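How a Robot Learns by Watching Your Hands

Posted Apr 25, 2021, by Hedvig Amundsen

Last June a girl at the Furnside library asked me a question I've been chewing on ever since. I had just finished telling her class that I help robots learn things, and she put her hand up and said, "But how do you put the learning IN?" What a great question! I gave her a pretty wobbly answer on the day, so let me have another go at it.

Let's start with you. Think about how you learned to pick up an egg. I doubt that anybody handed you a sheet of paper that said "close your fingers at this speed and stop squeezing now." You probably watched a grown-up do it, then you tried, and maybe you made a mess on the kitchen floor. After plenty of tries your hand just sort of knew.

A robot's hand doesn't know anything when it comes out of the box. It has motors, and the motors do what numbers tell them to do. So for a long time people wrote all the numbers themselves. Move the arm this far. Turn the wrist that much. Close. Open. That works fine in a factory where the same part shows up in the same spot all day long. It works terribly in a kitchen, where your brother has moved the cup and left a sock on the counter.

So now a lot of us do it another way. We show the robot. We do a job over and over, using the robot's own arms, and a computer saves everything that happens. Each time through is called an example (some people say "demonstration" or "demo" for short). Then a learning program studies the whole pile and tries to work out what to do the next time it sees something similar.

My job is making the pile.

Where we get our examples

You might be picturing me in a lab, holding hands with a big metal robot. I do that sometimes! But a lot of my examples come from a make-believe world inside a computer. We call that a simulation. It's a bit like a video game, with rooms and furniture and a robot in the middle of it all, except the people who built ours worked very hard on how things push and slide and fall.

Our simulation is named Teltard. (I didn't choose the name. I voted for Biscuit.) The robot we drive around in it is called Mowat, and Mowat has two arms. At the end of each arm is a gripper, which is the robot version of a hand. It has only 2 fingers, and they open and close like the ends of a pair of tongs.

I like simulations for beginners because a dropped glass costs nothing. You press a key and the room goes back to the way it was. I've tipped more make-believe glasses over than I'd like to admit.
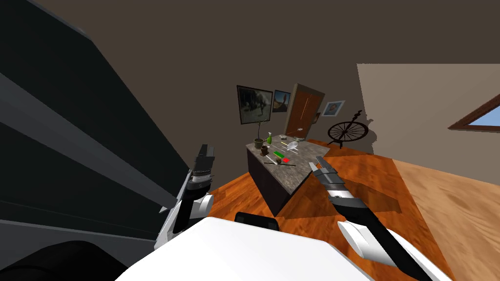 Mowat's two grippers and the kitchen island, in the Teltard simulation.

You'll have noticed that the floor looks like it's trying to slide away. It took me a few days to get used to a slanted view, and on my first morning I kept leaning over in my chair to straighten it out. My coworker Darren Tapley laughed so hard he had to leave the room.

Now, remember that the robot doesn't look at a picture the way you do. You see a counter and think "kitchen!" right away. To the computer, a picture is a giant grid of tiny colored dots, and each dot is just a few numbers. Nothing in those numbers says "this part is a counter" or "that part is my own arm." The learning program has to find patterns in the dots that are useful for the job, and it can only find them if we give it enough to look at.

What gets saved

When I record an example, I hold a controller in each hand. If I move my right hand forward, Mowat's right arm moves forward. If I squeeze, the gripper closes. It feels a little like wearing someone else's arms, and I was awful at it for a week.

While I'm doing that, the computer writes things down many times every second. Mostly it's these:

What the robot's view looks like at that moment.

Where every joint in each arm is, kind of like noting how bent your elbow is.

How far open each gripper is.

What I told the robot to do next.

That last one is the really important part. A movie of a robot picking up a block is nice to watch, but the program also needs to know which command went with which picture. It's learning to match them up: when things look like THIS, do THAT.

Think of a flip book. On every page there's a little drawing, and next to the drawing there's a note with the next move. One flip book is one example. At the moment we have 3758 of them saved, in a folder Darren named "the library," and yes, I've asked him whether there are late fees.

Why we need so many

You could be wondering why one good example isn't plenty. If I show you once how to hang a coat on a hook, you can hang up a hat too, and a scarf, and probably your backpack.

You're bringing years of practice with you, though! You already know that cloth is floppy and hooks stick out. Our program starts with much less. If I showed it one example of picking up a green block, it might decide that the important thing was the brown wall in the background. Then somebody changes the wall and the poor robot has no idea what to do.

This happened to us, by the way. Our first set had 150 examples, all recorded in the same room with the same few things in nearly the same places. The robot did beautifully in that room. Then Darren moved the block over to the other side of the counter, and Mowat reached very carefully and very gently for the empty place where the block used to be. It closed its fingers on nothing and lifted the nothing up in the air. I felt a little proud of it, to be truthful.

After that we mixed things up. We used different objects and put them in different spots. Some were easy to hold, like a box with flat sides. Some were much trickier, with bends and bumps and fat ends and skinny ends, so that it really matters where you grab.

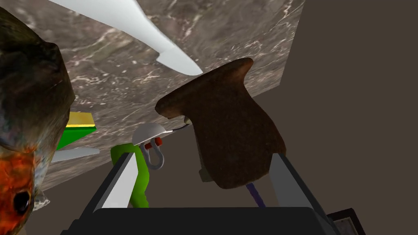

Curvy things were what taught me to slow down. With a box, you can come in from almost any side and your fingers land flat. With something curved, the fingers may only touch in a couple of small places, and if those places aren't across from each other the thing can swing or twist right out. Try it at home with a banana and two rulers. (Ask before you use the banana.) Pinch it near one end and lift, and then pinch it in the middle and lift. Feel the difference? Your arms just collected two examples.

We keep plenty of clutter around, too. A real kitchen or workshop hardly ever has one thing sitting all alone in a clean space. There's stuff behind it and stuff in front of it. The program needs practice at finding the right object while other shapes are poking into view, and it needs practice when the robot's own fingers are covering part of what it wants to see. You do this every day when you dig through your pencil case.

Good examples and not-so-good ones

Not every flip book goes in the library. After a recording session I watch my examples back and sort them, and this is the part of the day when I eat crackers.

Some get thrown out. If I sneezed and my arm jerked, out it goes. If I stopped in the middle to scratch my nose, that's a problem as well, since the program might learn that robots are supposed to freeze for a while halfway through a job. It doesn't know about noses. It copies what it's given.

But here's something that surprised me when I began. We don't want every example to be perfect! Say I reach for a cup and come in too far to the left, and then I notice, back up, and get it on the second try. We keep that one. It shows the robot how to get out of trouble. If all it ever sees is perfect reaching, it won't have a clue what to do after a small mistake, and small mistakes are going to happen.

We also write down what each example is for. The labels are short and plain, such as "pick up the sponge" or "move the cup to the dish." Three of us check the labels, and we argue. Is it a cup or a mug? Is it a bowl or a dish? One whole afternoon went by on that. A different group of people, over at a company called Cerkov, trains the learning program with what we send them, and they get grumpy if the labels don't match. I can't blame them.

Then comes practice

Once the pile is big enough, the program goes through it again and again. It looks at a page of a flip book, makes a guess about the next move, and then checks the guess against what I did. If the guess was far off, the program changes itself a tiny bit. Then it goes on to the next page. At first its guesses are just silly. They get better slowly, the way your piano playing does, with lots of boring bits in between.

When it's ready we give it a turn without me. I put the controllers down and sit on my hands (really, I do), and we start every test with the grippers open.
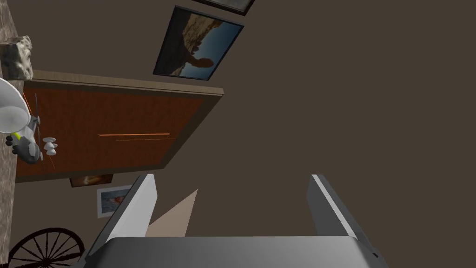

Try it yourself: teach a friend to be a robot

You can collect examples without a computer. You'll need a friend, a pair of kitchen tongs, a tray, some paper, and a few things that can't break. A sponge, a sock, a plastic cup and a spoon will do fine.

1. Put the things on the tray. Pick one job, such as "move the sock into the cup."

2. Do the job yourself with the tongs, very slowly. Have your friend draw a quick picture at the start, in the middle and at the end, and write the next move beside each drawing.

3. Mix up the tray and do it again. Keep going until you have five or six sets of drawings.

4. Find a third person who hasn't been watching. This person is the robot. Give them the drawings and the tongs, and no other help.

5. Put the things on the tray in a brand new way and see what your robot does.

The hardest rule is that you can't talk during step 5. My niece lasted four seconds.

If your robot gets stuck, don't explain the answer. Go back and make another example that shows the part they were missing, and then let them have another try. Maybe none of your drawings showed the sock underneath the spoon. Maybe you always started from the same side of the tray.

And if you're the girl from Furnside who asked the question, please write to me and tell me whether this answer was any better. I'd also love to know what your robot did with the sock.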